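Combs, Brushes and Other Handy Things

Every home has a place where odd things end up. It might be a drawer, a tub or a big grey bin. 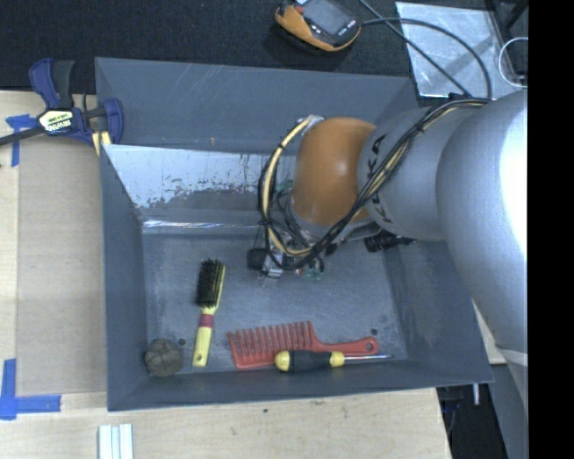 A comb is one of the oldest tools people still use every day. Its teeth are all in a row, and each one slides between your hairs and pulls them apart. A wide-tooth comb has big gaps, so it is good for curly or tangled hair. Start near the ends and work up towards your head. It hurts less that way.

A hairbrush does a different job. Its bristles stand up from a part called the head, and they smooth lots of hair at once. Bristles can be stiff or soft. Pull the old hairs out of your brush now and then and put them in the rubbish.

A screwdriver has a handle and a long metal part called the shaft. The handle is much thicker than the shaft. This helps your hand turn a tight screw. Ask a grown-up before you use one, and never run with it.

What about a bar clamp? It squeezes things between two jaws and holds them still while you work, or while glue dries.

Try this: find 8 small things at home and sort them into groups. You could sort by colour, by job or by what they are made of. Then mix them up and sort them another way. Did anything change groups?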